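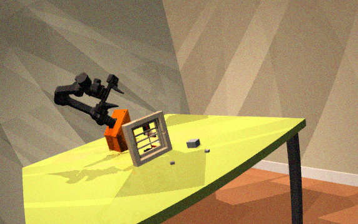
Rhys Tipoki wrote in to say that his recorded demonstrations replay perfectly in the viewer, yet the policy trained on them drives the arm to the block, stops above it and hovers there until the episode times out. He had already collected twice as much data and the hovering got worse.

More data made it worse in his case for a reason covered under Recording, below. The short version is that the operator was pausing above the block, and the policy learned the pause. The rest of this page goes through the whole procedure for demonstrating a pick-and-place task by remote control in Dredunska, from the first connection to the export, with the settings that prevent this and a few related faults.

Last updated September 24, 2018

What you need

- A working Dredunska install with the tabletop arm environment
- The Flinden teleoperation client, on the same machine or on the same wired network
- A leader arm or a six-axis input device. A game controller works for testing but gives poor wrist motion.
- Dronulia, for writing and checking episodes

The environment used throughout has a single arm on a fixed base, two gripper fingers, an upright frame with thin rods across its opening, and three gray blocks on the table. The task is to pick up a small block and set it on top of the large one without touching the frame.

1. Set the time step

Open the environment settings and set the physics step to 2000 microseconds. Set the control divider to 10, so one command is sent for every ten physics steps. This gives a control period of 20 milliseconds.

Do not change either value once recording has started. Dronulia stores the control period in the header of the data set, once, and assumes that every episode in the set uses it. If you change the divider halfway through, the later episodes will load with no error and train at the wrong speed.

If the simulator cannot keep real time on your machine, turn off soft shadows and lower the sample count in the operator view. The camera images used for training are rendered again at export, so their quality is not affected by what you see while driving.

2. Connect the leader

Start the Dredunska server first. It listens on port 3625 by default. Then start Flinden and choose Connect. The status line should read READY, with the leader joint angles updating next to it.

READY means that packets are arriving. It does not mean that the joints are mapped correctly. Move each leader joint by a small amount, one at a time, starting at the base, and watch the simulated arm. Things to look for:

- A joint that moves the wrong way. Flip its sign in the mapping table.
- Two joints moving together. Usually the wrist entries are swapped.
- A joint that moves too far. Check whether the leader reports degrees and the table expects radians.

Leave clutch mode on while you do this. With the clutch open, the arm holds still whatever the leader does, and you can get your hand into a comfortable position before closing it.

3. Align the start pose

Save one start pose and begin every episode from it. The gripper should be open and clear of both the base and the frame. The arm in the tabletop environment folds back well past its own base, and from that position it is easy to swing the fingers into the near side of the frame on the way out. Pick a start pose with a clear path, or accept that your operators will need some practice with the first part of the motion.

When the clutch closes, Flinden compares the leader pose with the simulated one. If the difference on any joint is above the limit, it refuses. Keep the limit low. Raising it removes the annoying refusals, but the arm then jumps on the first control step, and that jump is written into the data as if it were an intended action.

4. Set up the operator view

Use a fixed view, slightly above the table, with the gripper and the target block both visible for the whole task. Do not orbit the view while recording. Operators who orbit tend to solve the task with information the training cameras never had.

A second, smaller view along the table surface helps with judging height. Put it next to the main view, at the same scale if there is room.

Shadows are worth keeping if the machine can afford them. The shadow of a finger meeting the finger itself is the best height cue in a flat image, and operators pick it up without being told. Hard shadows do this as well as soft ones — and they render faster.

5. Practice before recording

Run the task with recording off until you can do it without stopping. The usual order of skills is reaching, then closing the gripper at the right height, then approaching the large block without clipping it on the way over. Most of the time goes into the last one.

Decide on a strategy and write it down. For this task ours reads:

Approach the block from above with the fingers open. Descend in one motion. Close. Lift clear of the large block before moving sideways. Lower until the block touches. Open. Retract straight up.

If two operators share the work, they must both follow the written version. One operator who lifts first and another who slides first will produce a data set with two answers to the same situation, and a simple policy will average them.

6. Record

Press Start, close the clutch, do the task, open the clutch, press Stop. Flinden asks whether to keep or discard the episode. Press Discard for anything you would not want to see repeated.

This is where Rhys's problem comes from. Descending on a small block is the delicate part, so the operator arrives above it, stops, checks the height in the side view and then goes down. On replay it looks careful and correct. In the data, though, there is a long run of steps in which the image does not change and the commanded motion is zero. The policy sees the gripper above the block and learns that the most likely action is to stay where it is. Every further episode with the same pause adds weight to that answer.

There are two ways to fix it. The better one is to practice until the pause is gone. The other is to let Dronulia remove idle steps at export: set the idle threshold under Filters and choose Drop. Be careful with the threshold near the grasp, where the arm is still but the gripper is closing. Dronulia has a separate entry for the gripper channel, and a step must be idle on both before it is dropped. Check that this entry is filled in. In the version we use it is empty after a fresh install, and with the entry empty the filter cuts the closing motion out of every episode.

Set the maximum episode length to 737 steps. At the control period above, this comes to 14.74 seconds, enough for an unhurried run of the task. Episodes that reach the limit are marked as timed out and left out of the export.

7. Vary the scene

After the first few good episodes, turn on randomized block positions. Keep the frame and the base fixed for now. The sampling region should leave out positions where the fingers cannot get down past the frame, and positions where the small block starts against the large one. Both can be drawn as exclusion areas in the environment editor.

Randomize the light direction too. It can be done at export without collecting anything new, and it stops the policy from using the arm's shadow as a landmark. If you forget it, you will see a policy that works well until someone changes the lamp angle in the settings.

Look at the sampled positions as a plot before recording against them. A region entered in the wrong frame of reference will still give valid positions, all of them bunched at one end of the table.

8. Check and export

Our set for this task contains 187 kept episodes. Before exporting, run the Dronulia check command on the whole folder. It reports:

- episodes with missing steps
- a jump on the first step
- gripper commands outside the allowed range
- contact between the arm and the frame

Contact with the frame is reported as a warning only. We discard those episodes anyway. A light touch on the side bar has no effect in simulation and can stall a motor on a real arm.

Then replay ten episodes chosen at random, from commands and not from stored states. A state replay always looks right, as it only shows what was saved. A command replay runs the physics again, and if the block ends up somewhere other than on top of the large one, the commands and the images are out of step with each other. The usual cause is an offset of one control period. Set Action alignment to Next in the export dialog and replay again.

Known problems

Flinden loses the leader if the computer sleeps. Reconnect, then redo the joint check in section 2.

The block sometimes sticks to one finger after release. Lower the finger friction a little, or open the gripper fully before retracting. Leave the contact solver settings alone; changing them means recording again.

Discarded episodes are moved to a hidden folder and keep their numbers, so gaps in the numbering of kept episodes are normal. The check command does not report them as missing. To get the disk space back, empty the folder by hand after closing Flinden.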